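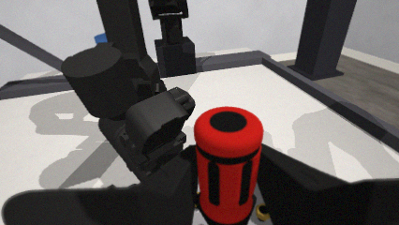

Booker Van Dusen told me straight out that a survey about tap water was going to be boring, and that people on campus would say they drink from the fountains whether they do or not. He was half right! The first draft of my questions was boring, and I threw out most of it.

What I wanted to know for this project was pretty simple. Skastanside has good tap water (the town report says so every year), so why do so many of us still haul cases of bottled water up the dorm stairs? I handed out 126 surveys in Sura Hall and Boateng Hall in June 2019 and then spent way too long typing the answers into a spreadsheet.

The big result is taste. People in Boateng complained about it over and over, while people in Sura mostly shrugged. Same town water, same pipes under the street as far as I could find out, but Boateng is the older building and the fountains there run warm in the afternoon. I think a lot of "bad taste" is really "not cold enough," though I can't prove that from a survey.

So I set up a blind tasting — town water against store water, both chilled overnight in the same fridge. Only 11 people showed up, and Jalen Greenberg insisted on going twice (I only kept his first try). Five picked the tap water, four picked the store water, and two said they couldn't tell. That's a tiny group and I wouldn't bet anything on it, but it made me want to try again with more people.

Stuff I'd change: question six asked two things at once, so I had to drop it. I also never asked who owns a filter pitcher, and that probably matters a lot in Boateng.

The blank survey is in the appendix, along with the tasting sheet and my notes on the fountains by floor. The third floor of Boateng is missing from the notes, as both fountains there were shut off that week.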